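Frade's washroom robot is back at work after a rebuild

I stopped by the Frade workshop in Plerkudar one morning in September, and the two-armed Trorkell was finally back up on its stand! If you missed the spring update, it's the machine that's being set up to top off soap dispensers in the small bathrooms at Kuleck, the guesthouse down the road. It had been out for four weeks with a worn left wrist, and I'd started to miss the thing.

The job sounds like nothing until you try to write it down for a machine. One hand keeps a little blue bottle steady on the counter in front of the sink, the other deals with the pump top, and there isn't much elbow room with the basin right there.

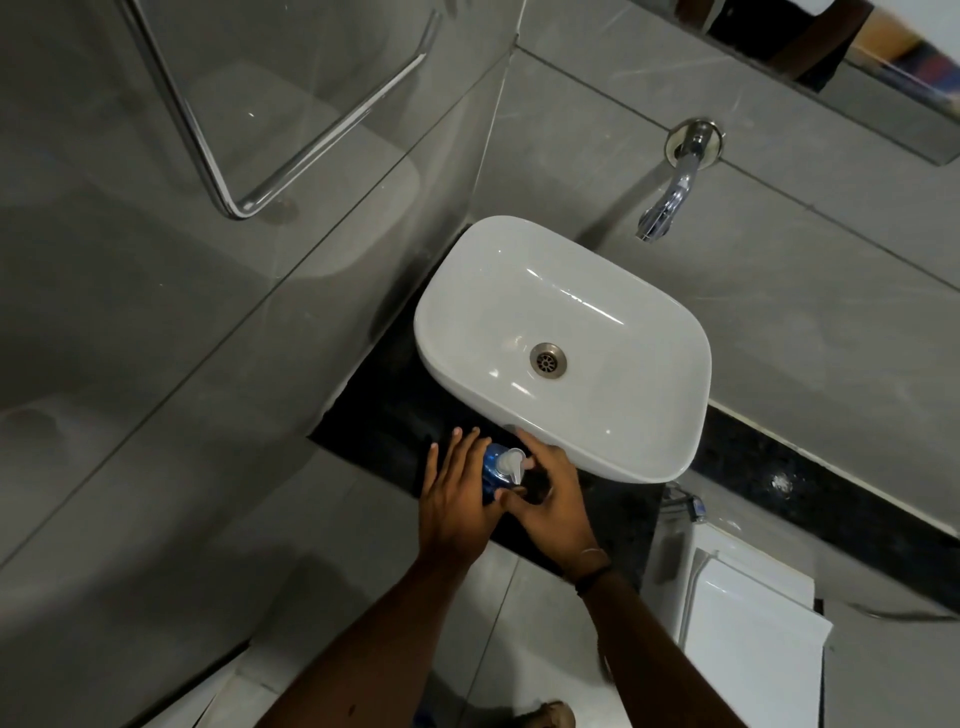

How often does the wrist need looking after?
Every 1076 refills, going by the sheet taped inside the cabinet door. The crew checks the joint for play, wipes off old grease, puts on fresh and runs the arm slowly through its full reach before anything gets picked up.

The old wrist made it to 3607 refills before it got sloppy, and the crew admits they let the last check slide (who hasn't?). A bit of slop at the wrist is a lot of slop at the fingertips, and the bottle kept getting nudged sideways right when the soap was supposed to go in. They swapped the joint, then found the cable behind it had been rubbing on a bracket, so that got rerouted too, with a longer loop and a soft sleeve.

Then came the pouring. It's a squeeze bottle with a thin nozzle, and the nozzle has to get into the neck of the dispenser and stay there while the other hand holds on.
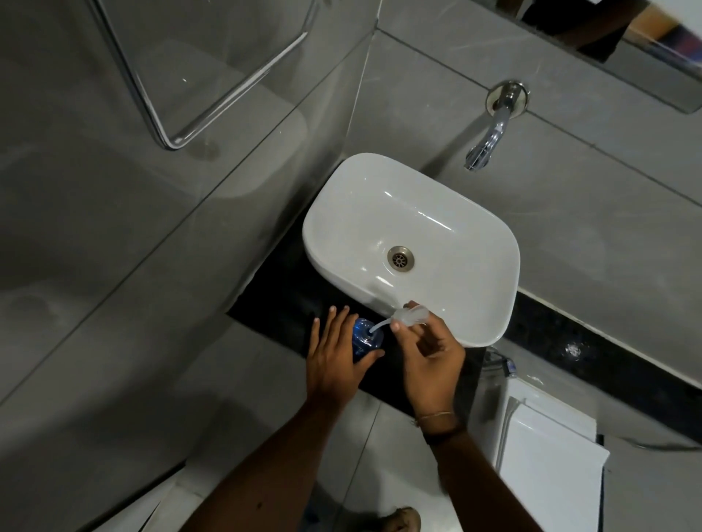 So after the new joint went in, they had to redo the grip settings on both sides. The holding hand got a lighter squeeze, and the pouring hand got a slower one, with a short pause at the end so the last drops go in the bottle and don't land on the counter. I watched that pause get changed over and over one afternoon. Too short and it drips, too long and everybody in the room starts sighing!

The top goes back on last, and that's the step I'd have bet against. The wrist has to line up straight before it turns, or the threads cross. They re-zero the joint every morning now, using a metal peg on the bench, and it takes less time than the coffee does.
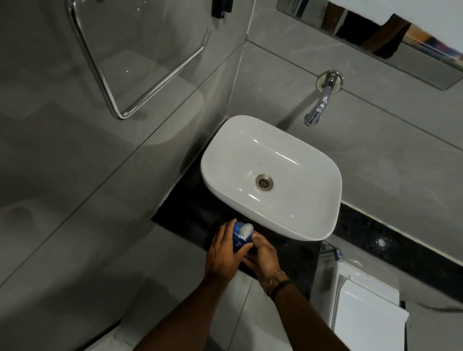
What happens if the pump goes on crooked?
The arm backs off a full turn, straightens up and tries once more. After a second miss it stops and beeps, and a person finishes that one by hand.

Since the rebuild it has done 1496 refills on the bench, and the next step is a trial in one upstairs bathroom at Kuleck. The spare wrist is already on the shelf, with the grease right next to it.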